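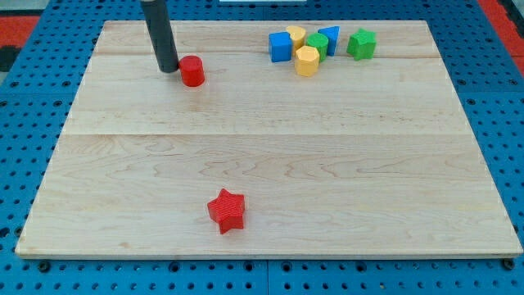 Pale maple board on blue perforated pegboard.

Pinwood Station Passenger Information Project
Progress report to the funder, reporting period ending April 7, 2020

1. Status

Work on the Pinwood to Flesov line is on schedule for the timetable data and behind schedule for the fare tables. The grant covers 13 stations. Timetable records are complete for all of them. Fare tables are complete for six.

2. Timetable data

The database now holds 989 departure and arrival records. Each record gives the train number, station, scheduled time, days of operation and platform, where a platform is assigned in advance. Records for Zellell Junction were entered twice under different station codes; the duplicates were removed and the older code was retired.

Through trains that reverse at Woo are stored as a single service with two stop entries at that station. The earlier method split them into separate services, and the journey planner then showed a change of trains where none was needed.

3. Fare tables

Adult single and return fares have been entered for Pinwood, Zellell Junction, Woo and three intermediate stops. The remaining stations use the old zone sheet, and the operator has not yet supplied a version that matches the current ticket codes. A second request was sent with a list of 132 codes that have no price against them. Child and group fares will be added after the adult fares are checked.

4. Station pages

Pages for all stations are in draft. Each page lists ticket office hours, the inquiry phone number, step-free access and parking. The Flesov page still lacks ticket office hours — the printed notice and the operator's own list disagree.

5. Budget

Spending is within the approved amount for data entry and hosting. The line for printed timetable posters has not been used. We ask that it be carried over to the next period.

6. Next period

Close the open ticket codes. Load the remaining fare tables. Confirm office hours at Flesov and publish the station pages, starting with Pinwood.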